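We use cookies to remember your settings and count visits. Accept | Manage

Workshop notebook - school funding model
Feb 4, 2024
Reading time: 4 minutes

Okay, picking up where I left off. The per-pupil sheet finally balances! The total at the bottom matches the state's printed table to the dollar, and it took most of the afternoon and a very stale bagel to get there. The trouble was in the enrollment tab. The state counts kindergartners as full pupils now and the old file still had them as halves, so every small elementary district was coming out poor (and every high-school-only district was coming out weirdly rich, which should have tipped me off sooner).

What we have now: 181 districts, one row each, with the base grant, the poverty add-on, the transportation money and the proposed performance money in separate columns. I kept them separate on purpose this time. Last round I had them summed in one cell and Zoila asked me what the bus money was in a single district and I had to take the whole thing apart to tell her. Never again.

The performance piece is the part I keep poking at. The way the bill draft reads, a district gets the extra only if it hits its growth target in 3 of the last 4 years, but it doesn't say what happens if a year is missing. We have 7 districts with a missing year. Two merged, one changed its testing vendor halfway through, and the others I just don't know yet. I ran it both ways:

- missing year counts as a miss: all 7 lose the money
- missing year is skipped, and they need 3 out of the 3 they have: 4 of the 7 keep it

That's a pretty big swing for a rule that isn't written down anywhere. I've flagged them in yellow in the Stillitz tab (that's the shared one, please don't sort it, the lookup breaks).

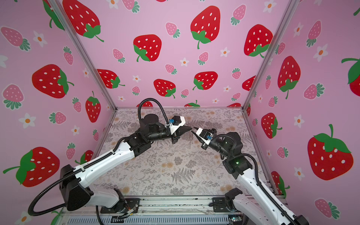
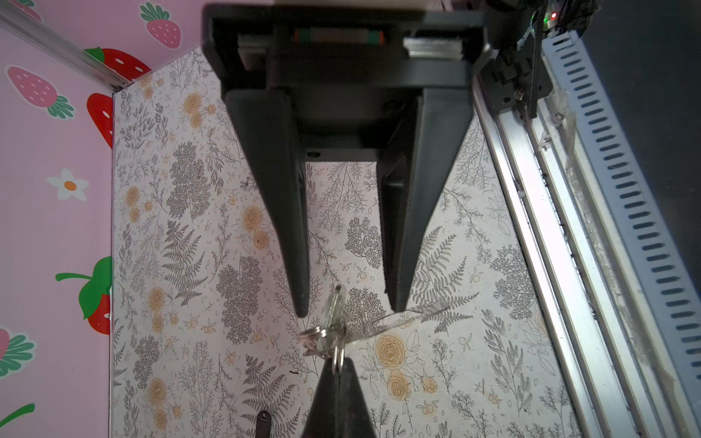
Next thing, the hold-harmless floor. No district is supposed to get less than it did last year, which sounds simple until you ask "less what?" Less in total, or less per pupil? A district that is shrinking can lose total dollars and still go up per kid. I tried it with total dollars first and the floor kicked in all over the place, mostly in the rural rows. With per-pupil it hardly kicked in at all. I want to show both in the memo, side by side, with no opinion from me attached - people can have their own.

Small thing that ate an hour: Astar and Du Plessis are both down as K-8 districts in the old file, but Du Plessis added a high school. So it needs the high school weight and it wasn't getting it. Fixed in the weights tab, and I left a comment in the cell with the old value in case I'm wrong. Astar I left alone.

I also tried a fake district to test the formulas, which I should do more often, it's kind of fun. Gave it 2,000 pupils, no buses, no poverty add-on, and hit every growth target. It came out at exactly the base grant plus the performance money, like it should. Then I took away one growth year and nothing changed (right!), then a second one and the performance money went to zero (also right!). Then I typed in a negative number of pupils just to see, and the sheet cheerfully handed back a negative grant. Put a check on that column.

Multevgate is still the odd one. Their enrollment number in our file is higher than in the state table and I can't find where ours came from. My guess is somebody added the preschool kids, who aren't funded through this formula at all, but a guess is a guess. I'm using the state's number for now and I wrote "CHECK" next to it in big letters.

To do before the next draft:

- ask about the missing-year rule (Zoila Cuadros has the contact at the education office)
- find the source for the Multevgate count
- redo the floor chart, the labels overlap and the colors are awful
- rename the tabs so a normal person can follow them
- have the memo ready for the March hearing, short version first

Oh, and I saved a clean copy before I touched the weights. It's in the same folder with "before weights" in the name.

3 comments

zcuadros: I'll ask about the missing years. Can you send me the list of the 7, with which year is blank for each? They'll want that first.

tabkeeper: Sorry, I think I was the one who sorted the Stillitz tab last time. Put it back from the saved copy. Could we lock it?

rowan_k: On the floor, last year's memo used total dollars, page two, in the footnote. I'd still show both.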